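Home | Blog | Club stuff | About
2 min read

So Monday nights are robot nights again! Our club has started on the Clenus challenge, which means seven weeks of driving a simulated arm around simulated rooms before we get anywhere near the real thing at Gekorbridge. I was a bit snooty about sim work back in July (I like a screwdriver in my hand), but I've come around. You can try something dumb, hit reset and have another go, and I've done that plenty.

My job is the camera view from the gripper. Everything tilts when the wrist does, so I spend half the evening with my head on one side. 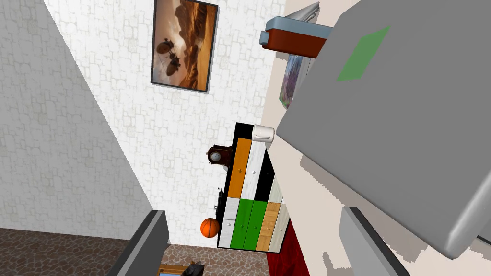
Both from the same session, fingers and all. 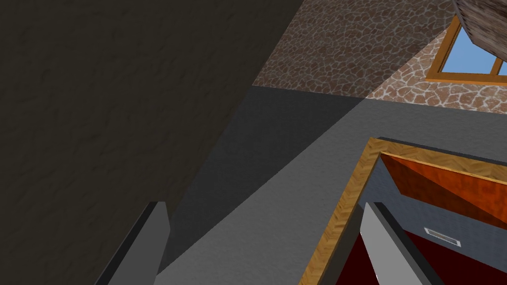 Arnirska thinks I should forget the walls and just get the approach angle right first, because the judges last year only cared how close the fingers ended up and never looked at the path. Fair, but I want the path to be nice too! We've agreed to split it, so I get 10 more minutes a night on steering and then it's approach practice until we pack up.

Next week: drawers, if my code lets me.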